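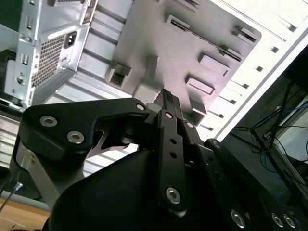
Power supply bracket and inlet socket inside a metal computer case.

Milham Residents' Forum
Topic: Disposal of household electronics, revised rules

MilhamWasteDesk wrote:
Residents are advised that the Berhe Road depot will accept computers, monitors and printers at no charge from 28 September 2023. Each household may bring up to 3 items per visit. Power cords should be removed and placed in the separate bin. Items left outside the gate will be treated as dumping, for which the penalty is $485.

plotine_lane wrote:
Please confirm whether the limit applies to small items such as keyboards. The notice issued in June stated that these were exempt.

MilhamWasteDesk wrote:
Keyboards, mice and loose cables remain exempt. The limit applies to items with their own power supply.

northgate48 wrote:
I wish to record an objection. Residents of Plotine have no depot and must drive to Berhe Road, where the gate closes at 4 p.m. Curbside pickup served this district well and should not have been withdrawn.

orchard_row wrote:
I do not share that view. Under curbside pickup, old monitors stood on our sidewalk for days and the glass was often broken. A staffed depot is the better arrangement, although I agree that the hours are too short.

northgate48 wrote:
The broken glass was a result of missed pickups by the contractor, Fesex. The remedy was to enforce the contract.

plotine_lane wrote:
Are residents expected to remove hard drives before drop-off?

MilhamWasteDesk wrote:
Removal is recommended but not required. The depot does not erase data and accepts no liability for it. Residents who cannot travel may request a home pickup, limited to 2 per year, with 48 hours' notice. Comments on opening hours have been forwarded to the district office.

northgate48 wrote:
Noted. My objection stands.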